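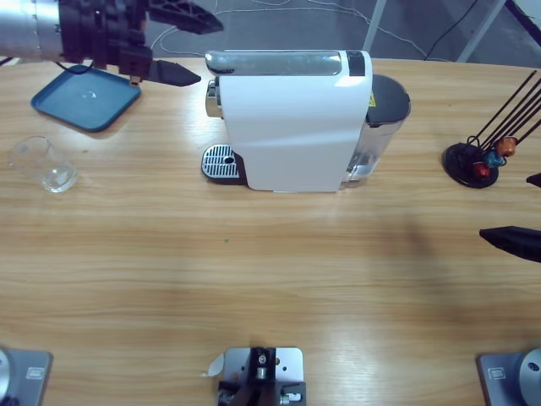

*Coffee station at the Chrysikopoulos open day: a capsule machine, a tray and a glass within reach of the two arms.*

CLASTTHORPE, Wednesday, May 14, 2025 — Chrysikopoulos opened its Clastthorpe workshop to visitors today for a demonstration of Erkow, its program for teaching two-armed robots to do ordinary kitchen jobs. The company invited 40 guests from local schools, cafes and machine shops, and showed them the work in groups of 20.

The demonstration covers the handling of a glass and coffee capsules at a standard white household machine. The arms are fixed to a wooden table, one on each side, and work with long black gripper fingers. Staff talked guests through the job and took questions between runs.

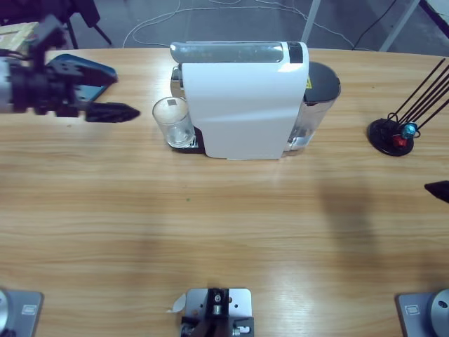
**Can a cafe order one of these now?**
Erkow is a research program and there is no product for sale. Chrysikopoulos expects to decide on a trial with outside partners in October.

Chrysikopoulos set up the coffee station this spring and has since recorded 300 practice runs on it. The company said placing the glass took the most work, as a small error at the start of a move can grow by the end of it. The recordings will be used to train the next version of the control software.
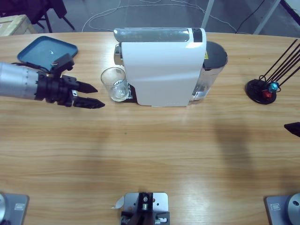

Rafail Athanasiadis said he had expected the arms to move faster, and that he would want to see the same job done in a busy kitchen before making up his mind. He added that the slow pace made each step easy to follow.

A second open day is planned at the company's Warkton site — details will be sent to local schools first. Group visits to Clastthorpe can be arranged through the front office on weekdays.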